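November, after period five

Back from the Skidano training with a folder, a pen and no clearer idea what "fluency" means when they say it. The claim is that Year 7 get better at fractions if they do a short burst of questions on a tablet at the start of each lesson. Better than what? I asked. The trainer said better than the baseline. I asked what the children in the baseline were doing for those minutes and she said she'd find out for me. I've written that down so I remember to chase it.

The handout makes a lot of a trial with 292 pupils. Fine, that's a decent number. But it was 2 schools, both of which had asked to take part, and the test at the end was written by the people who wrote the questions. My lot would do well on a test I'd written too, if I'd spent a term asking them the same sort of thing.

Ziad Hijazi is keener than I am. He likes that it marks itself, and I can't argue with that after last night's pile. He's had his set on the free version since half term and says they're quicker at finding common denominators. I watched for a bit at the end of his lesson. They are quick. Then I asked one boy which was bigger, three fifths or five eighths, and he wanted to know which button it was. To be fair, my own group would have shrugged.

Qianru Peng had the sensible question, as usual – what happens to the ones who get everything wrong? The answer seems to be that they get more of the same, with easier numbers. No number line, no drawing, no one asking them what they think the bottom number is for. Half of mine still add the tops and add the bottoms, and they do it very fluently.

Looked through the question bank over a sandwich. 546 items in the fractions unit and I gave up hunting for one that asked for a reason. There is a "challenge" section, and it has bigger denominators.

We still have the old Buschmann textbooks in the stock cupboard. Dull as anything, but chapter 4 has the strip diagrams and I've never found better. Might do a fortnight of those with my set while Ziad carries on with the tablets, then give both groups a test that Qianru writes and neither of us sees first. It wouldn't prove much with two classes and two different teachers. I'd still trust it more than the handout.

Must bring in paper for the strips. Also ring about the broken visualiser, again.

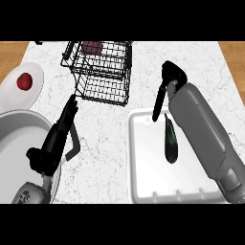
Trarnik School – Mathematics Department
Staff diary, autumn term. Older entries are kept on the department page.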